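Ivix at Home: Build Gallery
Posted 22nd May in Workshop Projects

So the spare bedroom has pretty much become the workshop! I started on Ivix in March, when all I had was a pile of joints from Plistilar and a bench that was way too small, and now the whole build lives next to the bed (the bed makes a great soft test bench, by the way). The job I've been chasing is tidying up plush toys, in and out of a basket, over and over.

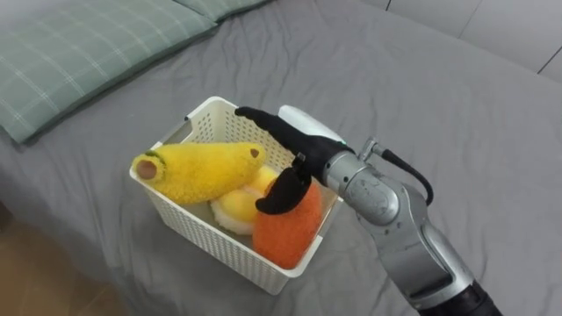
The thumb has eaten most of my evenings. My old linkage from Vestergaard had way too much slop in it, so I reprinted the bracket 2 times and rewrote the grip code from scratch. My settings file is up to 400 lines now and I still can't find anything in it. Squishy stuff is hard! Set the grip at 92 and it squashes everything flat, drop it to 89 and round toys roll right out, so I keep nudging it back and forth.
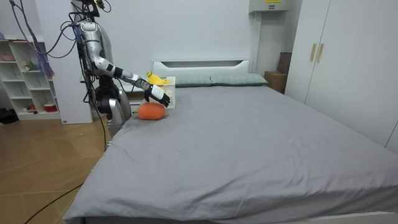
2 min read

Reaching out over the bed toward the orange plush, palm down. I love this angle for the long silver arm, and yes, the cables still need a proper sleeve (I have one on order from Prerport, along with more zip ties). Next up is smoothing out the shoulder motion, then I want to try the pillows. If you've built a hand that copes with fuzzy fabric, tell me what you used on the fingertips!

Filed under: home builds, hands, Ivix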